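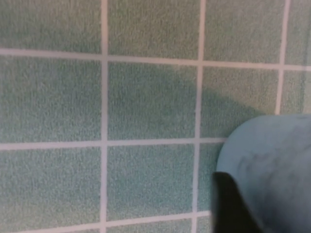 Author: Doctoral researcher, Surface Contact Group, Culska
Correspondence via the Bravano project page

4.2 House rules for working close to tile

Most of the standards we read before starting Bravano are about keeping people away from arms. Fair enough, but they had little to say to me about keeping an arm away from a wall it is meant to be nearly touching. So we wrote our own rules, and I'll go through the ones that survived.

The first is about shadow. In Figure 3 a soft dark patch falls over the green tiles up and to the left of the gripper, and you can still follow the pale grout through the grid. We treat a view like that as fine for finding joints and no good for judging colour. Anyone who wants a colour reading has to back the arm off and take it again. I argued against this one in May and lost — I now think I was wrong.

The second rule is that grout is the reference, never the tile. Speckled tiles gave our matcher far too many small things to grab hold of, and it would happily lock on to the wrong square. Joints are duller and much safer. We ask for at least two running each way before the arm may move closer, and a joint that runs behind the finger only counts for the part you can see.

Third, speed. Starnier, our control software, holds a lower limit for the last stretch of any approach, and nobody may raise it from the keyboard during a run. It's slow to watch. We logged 974 approaches under the old settings and 880 under the new ones, and I'd still pick the new ones for a shared room.

Last, every run gets a written stop reason, even if it's only "operator was hungry" (we have a few of those). The Işık checklist we started from left this optional, and people skipped it.

Figure 3. Wrist view of the gripper close to green tiles with pale grout. The shaded area is excluded from colour readings under rule one.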